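Shared Kitchens Deserve a Line in the Budget

Every year, when the Brovdale office sets its spending plan, the shared kitchen is treated as what is left over after everything else has been paid for. The position of this column is that it should be treated as part of the workplace, with its own modest line and its own named budget holder.

The case begins with how people use their day. Brovdale has 234 employees on site, and most of them take lunch in the building. The nearest shops are a long walk away, and the bus that once stopped at the gate now runs only in the morning and evening. A person who forgets to bring food has few choices. Under the present arrangement, the kitchen is stocked by whoever remembers to do so, usually out of their own pocket. It is a kind arrangement, and it is also an unfair one. The same few people pay, and they are seldom the best paid. 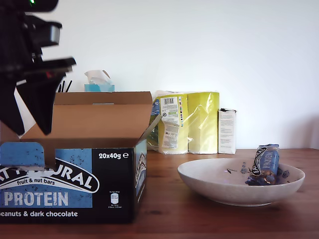
Management has argued in the past that food is a private matter and that an employer has no business buying it. There is some sense in this view. Staff at our Gindivier site, where a full canteen was tried, complained about the menu for as long as it lasted, and the contract with Dufour was allowed to lapse in May. A canteen requires staff, equipment and a steady number of diners. Brovdale has none of these and should not pretend otherwise.

A canteen is a different thing from a cupboard, however. The Prusik building, which is smaller than ours, set aside $920 for kitchen supplies last year and stayed within it. The money went to tea, coffee, oats, fruit and other plain items that keep well. Requests were made on a sheet by the door. Fruit was dropped in the winter months after too much of it was thrown away, and it came back in the spring.

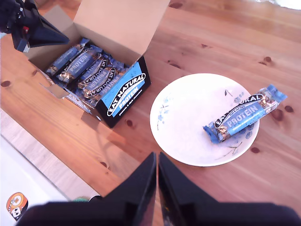 The choice of what to buy matters less than the rule for buying it. Members of staff will disagree about sugar, about price and about packaging, and no order will please all of them. A sensible rule would favor food that can be set out and eaten without a stove or a sink. A carton of protein bars, opened and left on the pine table, meets that test well enough, and so does a bowl of nuts. Soup does not, at least until the second microwave is repaired.

There remains the question of who decides. This column would place the budget with the facilities desk and review it every 2 years, with spending posted where all can read it. Payroll deductions should be ruled out from the start — they were proposed once before, and the dispute over opting out took longer to settle than the lease on the parking lot. The desk should also be free to spend less than it is given, and any unspent sum should carry over to the next year without a fresh request.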